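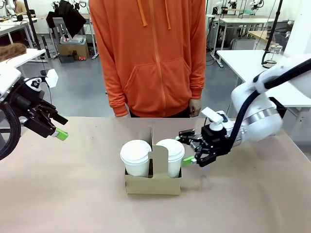 Treltura to charge for takeout cups starting next month

Oct 26, 2026

Customers who order coffee or tea to go in Treltura will pay a 25-cent charge on each disposable cup under an ordinance the city council passed 5 to 2. Cup carriers and lids are not covered by the charge. Neither are cups used for soup, ice cream or smoothies, although the council left room to add them after the first year.

The charge applies to any business inside the city limits that sells hot drinks, including gas stations, hospital cafeterias and food trucks. It must be shown on the receipt as a separate line. Businesses keep 15 cents of each charge and send the remaining dime to the city, which will use it to pay for public trash and recycling pickup on Murthy Street and along the river path.

Customers who bring their own cup will not pay. A business may turn away a cup that is dirty, cracked or too large for its machines.

Council member Dušan Pavlović, who wrote the ordinance, said the city's street crews empty 60 public bins in the downtown area and that many of them fill up by noon with little except drink cups.

"We send a truck out to haul air," Pavlović said. "A cup weighs nothing, but it takes up the whole bin, and then the next person leaves theirs on top."

The two members who voted against the measure said it would fall hardest on people who buy coffee on the way to early shifts and don't have a place to wash or carry a mug. An amendment to exempt sales before 6 a.m. failed.

Shop owners who spoke during public comment were split. Karthikeyan Annamalai, who runs Trornov Coffee across from the bus station, said he supported the goal but was worried about the line at his counter in the morning.

"Half my orders are for two or more drinks, somebody picking up for the office," he said. "They're not going to walk in with four mugs. They'll pay the dollar, and they'll tell my staff what they think of it."

Annamalai asked the council to delay the start until January so that shops could update their registers. Members agreed instead to a 54-day grace period, during which the charge must be collected but no fines will be issued. After that, a business that doesn't collect it will get a written warning, followed by a fine of $400 for a second violation.

Small sellers can apply for a waiver of the reporting rules. Those that qualify will still charge customers but will report to the city once a year instead of every quarter. The finance office said 356 businesses hold a license that covers hot drinks, and it expects most of them to qualify.

The ordinance also sets up a cup-lending program, to be run by Flurix, a company that rents out reusable food containers. Customers will be able to borrow a lidded plastic cup at a participating shop for a $3 deposit and return it at any other participating shop or at a drop box. The first drop boxes will go in at the bus station, the main library and the parking garage on Murthy Street. Flurix will collect the cups each evening, wash them and bring them back to shops before opening. The city will pay for the first year of the program out of its waste budget, and shops can join at no cost during that time.

Shops that sign up will get a window sticker and a rack for returned cups. Pavlović said he hoped the bigger chains would take part but that none had committed yet.

Some residents asked why the city didn't simply add cups to curbside recycling. Public works staff said the plant that takes the city's recycling does not accept paper cups with a plastic lining. Plain cardboard sleeves and carriers can go in the recycling bin if they are clean. Lids should go in the trash for now.

Students who pay with a school meal account and customers who use food benefits will not be charged. Drinks served in a mug or glass for use inside a shop are also free of the charge, and the ordinance requires any shop with seating to offer that option on request.

Signs for counters and drive-through windows are being printed in English and Spanish and can be picked up at the finance office on the first floor of City Hall. Waiver forms are available at the same window and must be returned before the grace period ends. The council will review the charge after 12 months.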